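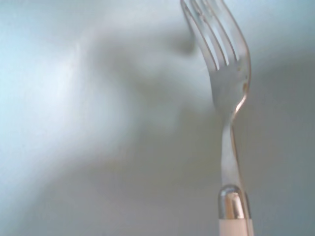 Posted Jan 20, 2020 | By the Bosman Study Office, Daltonora

Call for participants: tableware handling study

The Bosman group seeks adult participants to guide a robot arm through table-setting tasks at its Estamport site. Each session is recorded by a small camera at the wrist, and the recordings are used to train a learning system. To date the group has collected 1,241 examples. The present round concerns forks, including metal forks with pale handles, and is to add over 2,000 more.

Participants must be 18 or older and able to use both hands comfortably. No experience with robots is required. Training is given at the first session, and participants may withdraw at any time.

Applications should be sent in writing to the Study Office, Room 335, and should state the hours the applicant is available. Sessions continue through October.

Comments

skomley_reader: Are left-handed people eligible?

Study Office: Yes. Please note it in your application.

tml: Is parking available at Estamport?

pdq200: I applied last week and got a reply the next day.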